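Forums > E-Readers > Marari > Notes and Export
Highlights lost after moving books from Brasta to Marari
6 comments | 20 shares

slowreader_k
Good evening to all. I have read the older threads on this matter, but they are all for the previous firmware, so I open a new one. I write the details as exactly as I can. My photos are first and then the question.

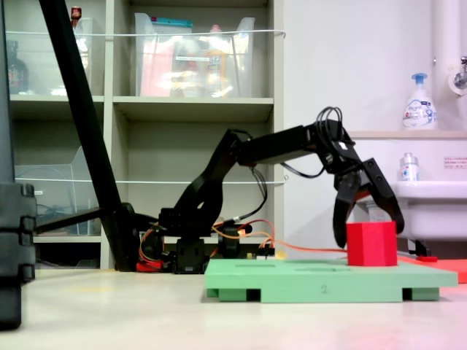
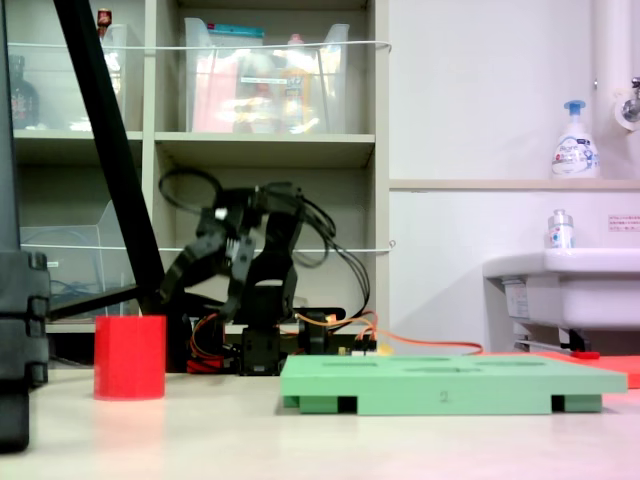
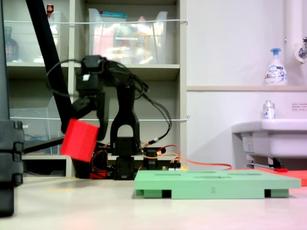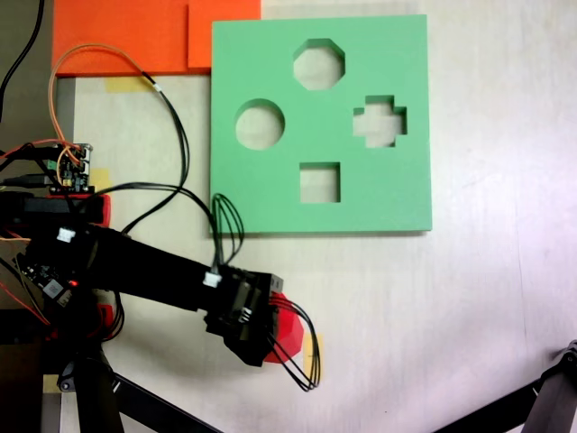 My Marari does not import the highlights which I made on my old Brasta reader. The books themselves arrive without trouble, with covers and the correct page where I stopped. The highlights are saved by the Brasta in one text file, and the Marari wants a separate notes file for every book. So I stand with this file as with the green board in the last photo: there is a hole for the circle, one for the square, one for the cross and one for the octagon, and what I have in my hand is a triangle. I tried with 11 books and the result was the same for each. Is there a tool which divides the file in the correct way?

papertown
Imhof does this. It is a small desktop program, you give it the Brasta text file and it writes one notes file per book. Put them in the folder "notes" and restart the reader. The free version works for 30 days.

slowreader_k
Thank you. I did not know that Imhof reads the Brasta file, on their page only the newer formats are listed. Does it keep the dates of the highlights? I use them to find what I read in which summer.

papertown
Yes, dates are kept. Colors are not kept, everything becomes gray.

oldfolio
I have to disagree with this recommendation. Imhof matches the highlights by book title only. If you have two editions of the same book, it puts all highlights in the first one it finds, and you get no warning. I lost an evening to repair this. The Cetik plugin is slower, but it compares the title and also the author and the file size, and it asks you when it is not sure.

papertown
How many people have two editions of the same novel on one reader? For a normal collection Imhof is fine, and Cetik needs you to install the library manager first. This is a lot of work for one import.

oldfolio
Students have it, translators have it, and I have it. I only say that he should make a copy of the text file before he starts. Then he can use what he likes.

In general I find it poor that a reader for 399 dollars cannot open a plain text file with notes. The Brasta was much cheaper and could import from everything.

slowreader_k
I thank you both. I made the copy and tried Imhof first. Ten of the books are now correct. The last one is a poetry collection which I have in two languages under the same title, and there the highlights went into the wrong edition, exactly as oldfolio wrote. For this one I will install Cetik on the weekend – I have the time.

One small question remains. After the import, the Marari shows the notes in the list, but when I tap on a note it opens the chapter and not the page. Is this normal?

papertown
It is normal until the reader finishes its index. Leave it on the charger overnight with the cover open. If it still opens only the chapter after this, delete the index file and let it build a new one.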